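Workshop notes > Dyes & Bark
Print | E-mail this entry

Jan 9, 2023

Back at the dye pots after the break! Ran 2 baths of the Risosau bark, 15 minutes at a simmer, then let them sit while I ate lunch (a long one, I admit). The Prudmont wool took the color much faster than the Timness stuff, which went a sort of weak tea and stayed there.
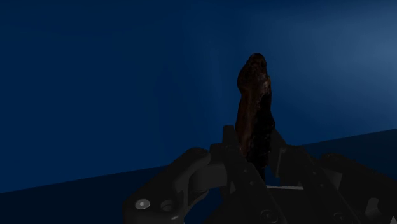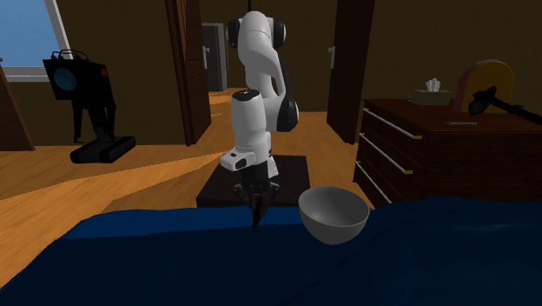

Weighed what's left in the sack: 430 grams, so enough for another go if we're careful. I want to try the Aguiar alum next, and please, whoever borrowed the good strainer, put it back by the sink. Rinse water is still running brown.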